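Home | Features | Food | Garden | Subscribe

The slow return of the backyard lemon

Renu Rawat planted her first lemon tree in December, in a half barrel beside the laundry door. It gave her two lemons in three years. The tree that replaced it went into the ground at Purnero, on a slope facing north, and last winter she picked 128.

She puts most of that down to drainage. Citrus hates wet feet — clay soils need a mound at least 60 centimetres high.

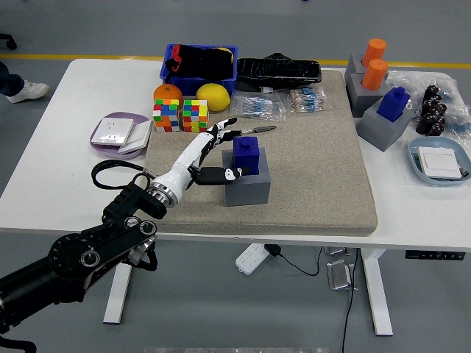

Feeding matters as well. Rawat waters in a handful of pelletised manure every six weeks and stops when the weather cools. Gall wasp swellings come off with secateurs before spring.

We use cookies to improve your visit. Accept | Manage

Comments (2)

Yoon: Mine dropped all its fruit in the heat. Mulch helped.

gumboots60: What colour should the leaves be in July?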